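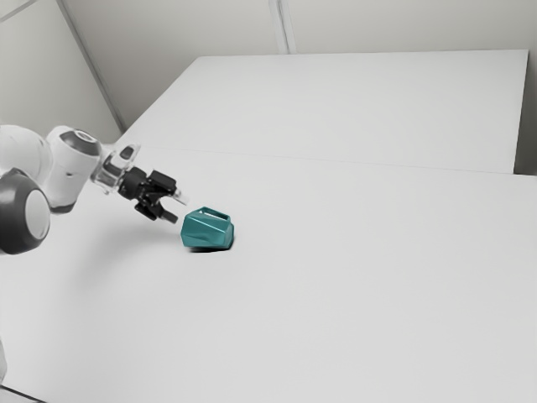

Minutes of the Reading Circle for Old Cookbooks, February meeting

Place: back room of the Anozie library, 6:30 p.m.
Chair: Vy Quách
Minutes: Alcides Vieira

1. Minutes of the last meeting
Accepted with one correction. The dumpling recipe was from the Tetavov parish book, and I had written Vetow by mistake.

2. The Vetow household manuscript
Vy has finished the typing of the first part. The oldest recipe in it carries the year 1741 and is for a barley soup with sour milk. Two words for spices are still not clear to us. Vy will keep them in the old spelling and put a note at the bottom of the page.
There was a long talk about measures. Some members want cups and spoons in the main text. Others prefer to leave the old measures as they are – a "good handful" says something about the cook, too. Decision: old measures stay in the text, American measures go in the margin.

3. Reprint of the Tetavov parish book
The printer Flukar sent an offer for 200 copies with a sewn back, for a total of $2,091. The members found the price fair but the paper too shiny for a kitchen book. Alcides will ask for a price with plain paper. No order is made before we have this answer.
The chapter on preserves needs a warning about the short boiling times. Vy will write it.

4. Tasting evening
We will cook only from chapters already typed. The room allows 24 guests. The almond cake was proposed again and accepted, this time with less rose water. The liver pudding was put to a vote and did not pass.

5. Other matters
The blue folder with the index cards is still missing. Please look at home.
A member asked if we may read cookbooks from after the war. To be discussed next time.

The meeting closed at 8:15 p.m.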